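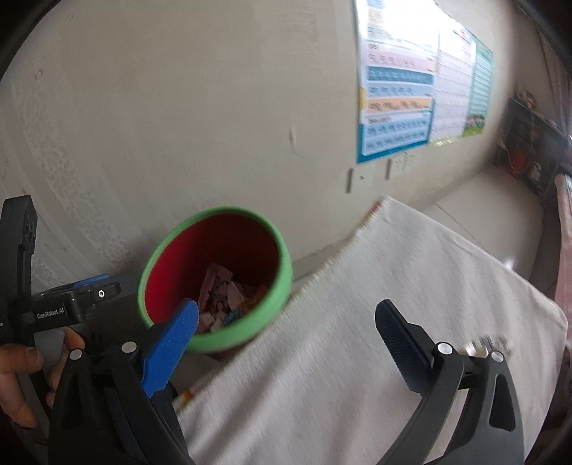 How many demonstrations do you need before a policy for a simple clearing task is worth training?

Roughly 391 was enough for us to get a first checkpoint that did something sensible on one table with one bin. It was not enough for a second room. If you want it to survive a change of cloth or a bin with a different rim color, plan on a lot more.

trimside_op
Posted Sunday

Adding detail to the above, as I wrote the answer in the sticky. Our task is "pick up item, drop in bin, return to start pose." Handheld grippers, wrist view only, fisheye lens. Episodes are cut by hand at the moment the fingers open over the bin plus a short tail. The 391 figure is after filtering. I did not keep the raw count, which I regret.

The policy learned the approach first and the release last. It would hover over the bin and stay closed. Longer tails after release fixed most of it.

kuhlmann_fan
Reply to trimside_op

What did you filter on? We reject any episode where tracking drops for more than a few samples, and that removes far too much of the fast motion. What remains is slow operators only, and the policy comes out slow.

trimside_op

Tracking loss, plus anything where the item was dropped outside the bin. I keep blurred views. Blur at the wrist is normal when the arm swings, and the policy will see it at run time too.

Setico_lab

I disagree on blur. We trained the same network on the same episodes with and without the blurred segments, and the version without them placed better. Large smear over the grasp point teaches nothing about the grasp. Cut it or slow the operator down.

trimside_op

Was that the grasp phase or the transfer phase? Those are separate cases. During transfer the network only needs the coarse bearing of the bin, and a large round opening with a contrasting rim survives a lot of smear. During grasp I would agree with you.

Setico_lab

Mixed. We did not split by phase. Fair point, I can rerun it.

Dušan Lukáč
Reply to Setico_lab

If you rerun, fix the exposure as well. Glossy wall posters and a white cloth pull auto exposure all over the place, and the inside of a bin goes nearly black on one side. In our data the exposure shift correlated with the release, so the policy used overall brightness as a cue for opening. It looked excellent until we drew the curtains.

kuhlmann_fan

How did you find that?

Dušan Lukáč

Replayed logged episodes offline with a gain offset on the input and plotted predicted gripper width. The opening moved earlier or later with the offset and ignored where the bin was. Takes an hour to set up.

brondatari_user7

New here. We are two operators with one gripper pair each. Is it a problem if the other person's gripper or hand comes into view? Our notes from May say to discard those episodes.

trimside_op

I keep them if both devices stay in their own lane. For bimanual work you need the other gripper visible anyway, or the two sides never learn to avoid each other. Hands are a different matter. The robot has no hand there, so mask it or accept the gap.

Setico_lab

We mask. A fixed polygon over the lower corners covers most of it.

Dušan Lukáč

A fixed polygon also covers part of the bin when it sits low in view. Check before you commit to it. I prefer no mask and more variety in backgrounds.

brondatari_user7

Then what is a sensible target? The manual we were given says 3,000 episodes for any task and does not say why.

trimside_op

That number means little without the number of rooms. I would take fewer episodes across more tables over 3,000 at one table. Move the bin every few episodes. Tilt it sometimes. Empty it at irregular intervals, or the policy ties the fill level to the time in the session.

kuhlmann_fan

Seconding the fill level. Also swap the trash. All our items were wrappers, and the first rigid object we tried was squeezed at wrapper width and slid out.

Setico_lab

Rerun is queued, split by phase, exposure locked. I still expect the grasp segments to be better without blur. Will post the placement error for both.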